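Der Besteckkasten wird neu verteilt

In der Großküche von Zenico gehen mittags 2,000 Essen über die Ausgabe. Danach kommt, was in keinem Prospekt steht: Löffel, Messer, Reiben und Pfannenwender müssen zurück in die richtigen Behälter. Bisher machten das 2 Leute pro Schicht, im Stehen und von Hand.

Rokeya Hettiarachchi leitet die Spülküche seit Juni. »Am Abend spürt man die Handgelenke«, sagt sie. Ihr Team übt nun mit den Technikern von Flivbridge an einem Versuchstisch, wie zwei Roboterarme das Sortieren übernehmen können. 256 Teile umfasst die Liste, die das System einmal beherrschen soll. Schwierig sind vor allem flache Holzteile, die man leicht falsch greift.

Entlassen wird niemand, so steht es in der Betriebsvereinbarung. Die Aufgaben verschieben sich aber. Wer früher sortierte, legt heute Teile vor, prüft Griffe und trägt Fehler ein. Das ist leichter für den Rücken – und anstrengender für den Kopf. Einige aus der Spätschicht wollten lieber bei der Spülmaschine bleiben und durften das.
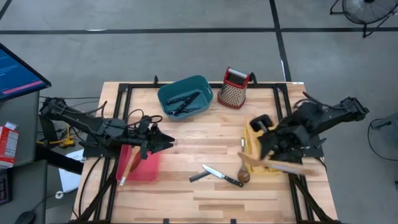
Sortieren am Versuchstisch: Der rechte Arm hält einen flachen Holzspatel über dem gelben Behälter.

Über die Zulage für die neue Tätigkeit wird noch verhandelt. Hettiarachchi fordert sie für alle, die am Tisch eingearbeitet sind.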